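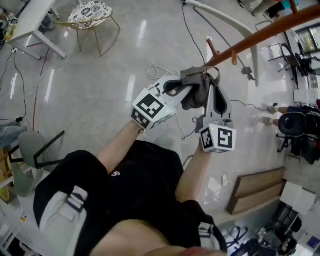 Welcome to the questions page for the Drundaditz coat check, and thank you for reading it before you call (we do love a call, but there is only one phone and it lives behind a very busy counter). We look after coats, hats, bags and umbrellas for anyone visiting the hall for a concert, a dance or one of the Sunday lunches. People often ask whether their things go on hangers or on hooks, and the answer is a bit of both. Heavy coats get a proper hanger, while softer things can go over the branch of a coat rack by a loop of their own fabric, the way the dark gray cloth is draped over the orange-brown wooden one. If you would like a hanger for a softer thing, just say so and you shall have it.

How much does it cost?

Two dollars per item, and that covers the whole evening, however late the band plays. A scarf tucked into the sleeve of your coat counts as part of the coat. So do gloves in the pockets. Season ticket holders don't pay at all, but please show your card at the counter, because the person on duty may be new and won't know your face yet.

Do I need to book a space?

No, you can simply turn up. We have room for 343 items in the main coat room, and on the very big nights we open the side room on Mendoza Street as well, which brings us up to 536. The only time we have ever had to turn anyone away was the October dance a couple of years back, when it rained sideways all afternoon and everybody came with a raincoat, a second coat and an umbrella. We have been a good deal better prepared for rain ever since!

What happens if I lose my ticket?

First of all, please don't worry, it happens to somebody almost every night. Come to the counter and tell us what you left, as exactly as you can: the color, the size, the label, anything that might be in the pockets. "A black coat" won't get us very far, I'm afraid, but "a black coat with a torn lining and a bus pass in the left pocket" will get you home in no time. We may ask you to wait until the line has gone down before we go looking, and we will ask you to sign the book.

Can I leave something fragile or valuable?

Fragile, yes, so long as you tell us when you hand it over. We keep a low shelf at the back for hatboxes and instrument cases and the occasional birthday cake. Valuables are another matter. Please keep your wallet, phone, keys and jewelry with you, as we can't be responsible for them - and do check the inside pockets, which are the ones people forget.

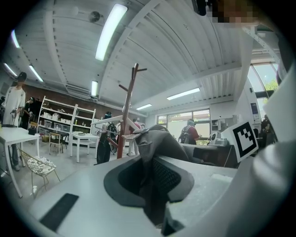 Bags are welcome too, up to the size of an ordinary carry-on suitcase. Anything larger has to go to the front office, where Kastriot Omerović will find a corner for it if you ring the day before. Please close the zippers and tie up any loose straps before you hand a bag over, and take out anything that might leak. We had a jar of pickled beets once, and we would rather not have another.

My coat is wet. Will you still take it?

Of course we will. Wet coats go on the Vollon rail by the radiator, with a good gap on either side so that they don't drip on their neighbors. They won't always be bone dry by the end of the evening, but they should be a lot nicer to put back on. Umbrellas stand in the tall bin by the door, each with its own ticket.

I forgot to pick something up. How long do you keep it?

Anything left behind is kept for four weeks, then passed on to the Pravero thrift store. If you think we have something of yours, call extension 469 in the afternoon and let it ring for a while - it can take us a minute to get to it. Items left over from the spring season will go to the store on 30th August, so please come and claim them before then.

Can I tip?

You can, and it is very kind of you. There is a blue saucer on the counter, and whatever is in it gets shared out at closing time among everyone who worked that night.

Related questions
Parking and bus stops
Sunday lunch menu and seating
Step-free entrance
Season tickets: how to renew
Lost property list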